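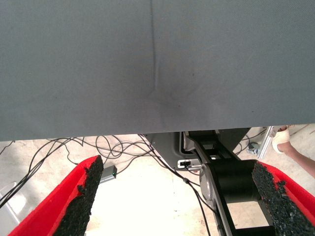 31. Januar
Projektleitung Clivia, Standort Drindville

Zwischenbericht an die Ernon-Stiftung: Quellenprüfung und Archivbereinigung im Unterhaltungsressort

Der Bericht umfasst den Zeitraum seit der Mittelfreigabe im Juni. Er folgt der Gliederung des Bewilligungsbescheids. Der Finanzteil geht als gesonderte Tabelle zu und wird hier nur dort angesprochen, wo Abweichungen vom Plan inhaltliche Folgen haben.

Ausgangslage

Clivia veröffentlicht Meldungen über Schauspieler, Musiker und Fernsehpersönlichkeiten. Der überwiegende Teil stammt aus Agenturmaterial, das in der Redaktion gekürzt, übersetzt und mit einer eigenen Überschrift versehen wird. Der kleinere Teil sind eigene Gespräche und Terminberichte. Beide Arten von Texten liegen im selben Archiv und waren bisher nicht unterscheidbar, sobald die Agenturkürzel beim Umzug auf das jetzige Redaktionssystem verloren gegangen waren.

Im Antrag waren drei Mängel benannt. Erstens fehlte bei älteren Meldungen die Angabe, auf wen eine Aussage zurückgeht. Formulierungen wie »ein Insider« oder »aus dem Umfeld« standen gleichrangig neben bestätigten Zitaten. Zweitens wurden spätere Dementis als eigene Meldungen angelegt und nicht mit dem ursprünglichen Text verknüpft. Wer über eine Suchmaschine auf die erste Meldung stieß, erfuhr von der Richtigstellung nichts. Drittens gab es keine einheitliche Regel für Angaben zu Schwangerschaften, Erkrankungen und minderjährigen Kindern.

Arbeitspaket A: Einstufung der Quellen

Das Einstufungsschema ist abgeschlossen und seit Herbst im Redaktionsbetrieb. Es kennt vier Stufen: Aussage der Person selbst, Aussage einer benannten Vertretung, Übernahme aus einem benannten anderen Medium, nicht benannte Quelle. Die Stufe wird beim Anlegen der Meldung gesetzt und ist ein Pflichtfeld. Ohne Eintrag lässt sich ein Text speichern, aber nicht freigeben.

Im Probebetrieb zeigte sich, dass die dritte Stufe zu weit gefasst war. Ein Gespräch, das eine Zeitschrift geführt und gedruckt hat, ist anders zu bewerten als eine Meldung, die ihrerseits auf ein weiteres Medium verweist. Die Stufe wurde deshalb um ein Zusatzmerkmal ergänzt, das die Kette bis zur ersten auffindbaren Veröffentlichung festhält. Endet die Kette bei einem Text ohne Quellenangabe, fällt die Meldung in die vierte Stufe, auch wenn das zwischengeschaltete Medium namentlich bekannt ist.

Äußerungen in sozialen Netzwerken gelten nur dann als Aussage der Person selbst, wenn sie auf dem bestätigten Konto nachvollziehbar sind. Gelöschte Beiträge werden mit dem Vermerk »nicht mehr abrufbar« geführt. Bildschirmfotos Dritter reichen nicht aus. Diese Regel hat in der Redaktion die meisten Rückfragen ausgelöst, vor allem bei Beiträgen mit begrenzter Sichtbarkeitsdauer. Eine Ausnahme wurde nicht eingeführt.

Arbeitspaket B: Nachbearbeitung des Archivs

Für die Nachbearbeitung wurde eine Stichprobe von 470 Meldungen gezogen, verteilt über alle Jahrgänge und alle Rubriken mit Ausnahme der reinen Programmhinweise. Jede Meldung wurde unabhängig von zwei Personen eingestuft. Bei abweichender Einstufung entschied die Ressortleitung.

In 25 Prozent der Fälle ließ sich die ursprüngliche Quelle nicht mehr ermitteln. Betroffen sind vorwiegend Texte aus der Zeit vor dem Systemwechsel. Abgeschaltete Webseiten anderer Medien sind dabei der häufigste Grund, gefolgt von Agenturtexten, deren Kürzel beim Umzug entfernt wurden. Für die zweite Gruppe wird derzeit geprüft, ob sich die Herkunft über Textvergleich mit dem Agenturarchiv rekonstruieren lässt. Ein erster Durchlauf lieferte brauchbare Treffer bei wörtlich übernommenen Passagen, bei stark gekürzten oder übersetzten Texten dagegen kaum.

Die Verknüpfung von Meldung und Dementi ist technisch umgesetzt. Wird ein Text als Richtigstellung angelegt, verlangt das System die Angabe des Bezugstextes. Dort erscheint oberhalb des ersten Absatzes ein Hinweis mit Verweis auf den neueren Stand. Der Wortlaut der alten Meldung bleibt unverändert - eine nachträgliche Umformulierung hätte die Nachvollziehbarkeit beseitigt, die mit dem Vorhaben hergestellt werden soll. Ausgenommen sind Fälle, in denen eine Unterlassungserklärung abgegeben wurde. Diese Texte werden vollständig gesperrt.

Schwieriger als erwartet war die Zuordnung bei Trennungs- und Versöhnungsmeldungen. Hier widersprechen sich Texte, ohne dass einer davon falsch gewesen sein muss. Eine Meldung über eine Trennung wird durch eine spätere Hochzeit desselben Paares nicht unrichtig. Solche Folgen werden nun als Verlauf geführt, mit eigener Kennzeichnung und ohne Richtigstellungshinweis. Die Abgrenzung im Einzelfall kostet Zeit und lässt sich nicht automatisieren.

Arbeitspaket C: Angaben zu Familie und Gesundheit

Der Regelentwurf liegt vor und wird seit Jahresbeginn angewendet. Schwangerschaften werden erst gemeldet, wenn eine Aussage der ersten oder zweiten Stufe vorliegt. Mutmaßungen anhand von Kleidung, Körperform oder abgesagten Terminen sind nicht mehr zulässig, auch nicht in Frageform. Das Geschlecht eines ungeborenen Kindes wird nur genannt, wenn die Eltern es öffentlich mitgeteilt haben. Bei versehentlichen Äußerungen in Interviews wird die Äußerung zitiert, wenn sie gesendet oder gedruckt wurde; die Überschrift darf darüber nicht hinausgehen.

Namen minderjähriger Kinder bleiben im Text, sofern die Eltern sie selbst verwenden. In Überschriften, Schlagwörtern und Dateinamen werden sie nicht mehr geführt. Die Bereinigung der Schlagwörter ist für den laufenden Bestand abgeschlossen, für das Archiv steht sie aus.

Bei Erkrankungen gilt die Regel entsprechend. Offen ist der Umgang mit Todesursachen. Der Entwurf sieht bislang vor, dass nur behördlich oder durch die Angehörigen bestätigte Angaben übernommen werden. Aus der Redaktion kam der Einwand, dass dies bei international bekannten Personen zu einem Rückstand von mehreren Tagen gegenüber anderen Angeboten führen kann. Eine Entscheidung ist für das nächste Quartal vorgesehen.

Technische Umsetzung

Die Erweiterung des Redaktionssystems wurde an Rivas vergeben. Die Lieferung erfolgte in zwei Teilen. Das Pflichtfeld und die Verknüpfungsfunktion wurden termingerecht abgenommen. Die Auswertungsansicht kam mit einer Verspätung von 2 Monaten und war bei der ersten Abnahme nicht verwendbar, weil gesperrte Texte in den Summen mitgeführt wurden. Der Fehler ist behoben. Mehrkosten sind nicht entstanden.

Nicht umgesetzt ist die automatische Benachrichtigung bei Änderungen an einem verknüpften Text. Die Funktion war als nachrangig eingestuft. Derzeit wird die Liste der offenen Verknüpfungen wöchentlich von Hand durchgesehen, was bei gleichbleibendem Meldungsaufkommen tragfähig ist. Zur Zeit von Preisverleihungen und Festivals steigt das Aufkommen erheblich, und die Durchsicht ist dann nicht im vorgesehenen Takt zu leisten.

Auswirkungen auf den Betrieb

Die Bearbeitungszeit je Meldung ist nach Einführung des Pflichtfelds zunächst gestiegen und inzwischen annähernd auf den früheren Stand zurückgegangen. Der Anteil der Meldungen mit nicht benannter Quelle ist rückläufig. Ob dies auf eine veränderte Themenauswahl oder auf sorgfältigere Recherche zurückgeht, lässt sich aus den vorliegenden Daten nicht ableiten. Beides dürfte eine Rolle spielen.

Die Zugriffe auf das Ressort sind im Berichtszeitraum leicht gesunken. Ein Zusammenhang mit dem Verzicht auf Schwangerschaftsmutmaßungen ist möglich, da solche Texte bisher überdurchschnittlich gelesen wurden. Belastbar ist die Aussage nicht - im selben Zeitraum wurde die Startseite umgestellt.

Abweichungen vom Plan

Die Schulung der freien Mitarbeit wurde verschoben, bis die Regelung aus Arbeitspaket C in endgültiger Fassung vorliegt. Die dafür vorgesehenen Mittel sind nicht abgerufen. Wir beantragen die Übertragung in das laufende Haushaltsjahr. Umgekehrt wurde der Ansatz für die Stichprobe ausgeschöpft, da die doppelte Einstufung mehr Stunden erforderte als kalkuliert.

Weiteres Vorgehen

Als Nächstes stehen die Entscheidung zu den Todesursachen, die Schlagwortbereinigung im Archiv und der zweite Durchlauf des Textvergleichs an. Die vollständige Einstufung des Altbestands bleibt wie im Antrag für 2028 vorgesehen. Ob dieser Termin zu halten ist, hängt von der Trefferquote des Textvergleichs ab. Fällt sie ähnlich aus wie im ersten Durchlauf, müsste der nicht zuordenbare Teil pauschal der vierten Stufe zugewiesen und entsprechend gekennzeichnet werden. Hierzu bitten wir um eine Stellungnahme der Stiftung vor Beginn des nächsten Bearbeitungsabschnitts.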